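Public holidays when moving from one country to another, how do you count them?

njal_w
Posts: 30
Hello everyone. I moved in December from Tesotberg to Haugen for the same employer (Cadisetti), and I have a question about public holidays. In Tesotberg we have the day after Christmas free and also Epiphany. In Haugen they have neither, but they get a long weekend in spring that we never had. My contract says "public holidays of the place of work". My manager says the place of work changed on the day I signed. I say it changed on the day I arrived, and between these two dates there was one holiday. Who is right? Excuse my English, I try to be careful with it.
Njål Wikström

prairiedawdle
Posts: 1,522
Where was your desk on the holiday? That's your answer. I've moved provinces twice for work and both times it went by where I was physically working that morning.

oldsaltbush
Posts: 200
Not so fast. If he signed a new contract with a start date on it, the start date counts. Njål, is there a date in it that is different from the signature?

njal_w
Posts: 30
Thank you both. Yes, there is a start date, and it is later than the holiday. So I think I am right, but my manager reads the page in another way. He says the signature "activates the calendar". I have never heard this expression before and I could not find it in the staff handbook.

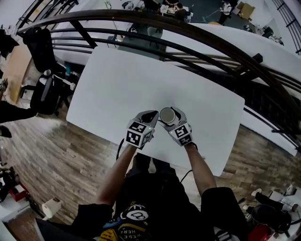 About the calendars themselves, I have made a small comparison, and I was surprised. On paper Haugen has fewer holidays, but when one of them falls on a weekend they move it to the next working day. In Tesotberg it is simply lost, and everybody complains for a week and then forgets it. I thought about this over my coffee break, with a short beige cup much like the one on that white table, and I came to the conclusion that over several years the difference is very small. The labour of moving my furniture was much bigger than the labour of losing Epiphany.

kookaburra_lane
Posts: 100
"Activates the calendar" sounds like something he made up on the spot. Ask him to put it in writing. In my experience the expression will disappear by the afternoon.

prairiedawdle
Posts: 1,522
Agree with kookaburra. But I don't agree that the difference is small. Losing the day after Christmas hurts if your family is far away. You need that day for travelling home again.

njal_w
Posts: 30
This is true, and I did not think of it. My mother lives near Starkska and the train takes most of a day. This year I left her before the cake was cut, and she has mentioned it on the telephone more than once.

oldsaltbush
Posts: 200
Take it as annual leave and book it early, before your colleagues do. I wouldn't go to war over one day with a manager you've just moved countries for.

kookaburra_lane
Posts: 100
I would! It's his day. If they get away with one they'll try it again with the spring one.

oldsaltbush
Posts: 200
Nobody said to give it away for nothing. Send one polite email, quote the start date, and see what payroll says. Payroll usually know this stuff better than the managers do.

njal_w
Posts: 30
I have now written to payroll, with a copy to my manager so that he does not feel I go behind his back. I quoted the sentence about the place of work and also the start date. They answered that they will look at it before the end of the month. One more question while I wait: do you say "day in lieu" also when you speak, or is it only for letters? In the office here they all say it, but I am not sure about the spelling.

prairiedawdle
Posts: 1,522
We say it out loud all the time. You've spelled it right.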